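Report of a visit to the Gernow kitchens, Ziden

Prepared for members of the Home Cookery Circle by Vlasta Dervishi
16 Mar 2025

Members of the Circle were received at the Gernow kitchens in Ziden for the spring open day. The kitchens prepare chilled family meals for shops and canteens in the district and are opened to visitors twice a year, in spring and again in September. The party was met at the gate by Velimir Dumitrescu, the site manager, and was divided into two groups before entering the production area. Visitors were asked to remove rings and watches and to wear the coats and hair covers supplied.

The site produces 3000 portions on a normal working day. Most of these are stews, bakes and soups, and the recipes are kept deliberately close to what might be cooked at home. Mr Dumitrescu stated that the firm had tried a wider range in earlier years and had returned to a shorter list, as the newer dishes sold well for a few weeks and then very poorly.

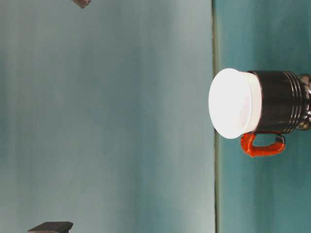 The first stop was the vegetable room, where onions, carrots and celery are washed, peeled and cut. Onions are bought by the sack from Duler, a growers' group a short drive from the town, and are stored in the dark for no longer than a week. The cutting is done by machine, but every tray is checked by hand before it goes through to the cooking hall. Several members asked about garlic. It is bought ready peeled and chopped fresh each morning.

The cooking hall holds large tilting pans in which the base for each stew is prepared. Hanane Abdel Hamid, the head cook, explained the method for the bean and barley stew being made at the time of the visit. The onions are softened slowly in oil with a little salt until they have lost their bite, and the ground spices are added before any liquid. Tinned tomatoes follow, then the stock, the barley and finally the cooked beans. She advised members making the dish at home to allow the spices a full minute in the oil and to stir throughout. Salt should be checked again at the end of cooking, when the barley has taken up much of the liquid.

Members were also shown how the stew is cooled. It is spread in shallow trays and chilled quickly before it is packed. Mrs Abdel Hamid recommended the same practice at home for anyone who cooks a double quantity for the freezer, using two or three wide dishes in place of one deep pot.

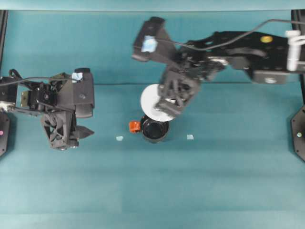
The tasting room

After the tour the two groups came together in the tasting room on the upper floor. Four dishes were served in small portions: the bean and barley stew, a chicken and leek bake, a lentil soup and a baked pasta with aubergine. Members were given a printed card and asked to mark each dish for flavour, texture and seasoning. The cards were collected by Ehsan Parsa, who is responsible for recipe testing.

The stew was the most widely liked. The lentil soup was thought by many to be thin, and Mr Parsa confirmed that the recipe was under review. The aubergine in the pasta was well cooked, although the sauce was considered rather sweet. Mr Parsa noted that the kitchens had received 859 completed cards at open days since these began and that the seasoning of three dishes had been altered as a result.

Bread was supplied by the Ristić bakery, which occupies the neighbouring building. The rye loaf drew a number of favourable remarks and was on sale at the door. 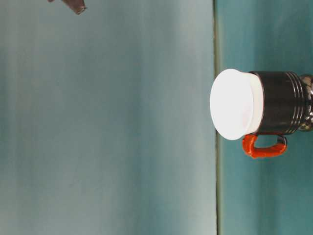 Questions from members

Dušan Milošević asked whether the stew could be made with dried beans. Mrs Abdel Hamid replied that it could, provided that the beans were soaked overnight, boiled hard at the start and cooked until fully tender before they were added to the tomatoes. Beans put into an acid sauce too early will stay firm however long they are simmered.

A further question concerned portion size. The kitchens allow more per person for the stews than for the bakes, on the grounds that the bakes are usually served with a vegetable. A member with a large household asked whether family trays might be offered in a bigger size. Mr Dumitrescu undertook to raise the matter with the shops.

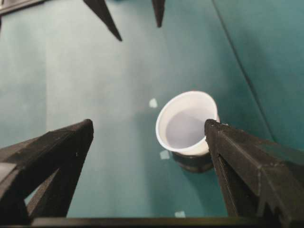
There was also some discussion of cost. The price of tinned tomatoes has risen, and the kitchens have moved to a larger tin in order to keep the stew at its present price. Members were interested to learn that the chicken bake is the most expensive dish to produce, chiefly on account of the leeks, which require a good deal of cleaning.

The visit closed with tea. A total of 108 visitors attended over the day, of whom 15 were members of the Circle. Those wishing to attend the September open day should give their names to the secretary, stating any foods they are unable to eat. Copies of the stew recipe, reduced to serve six, may be collected at the next meeting.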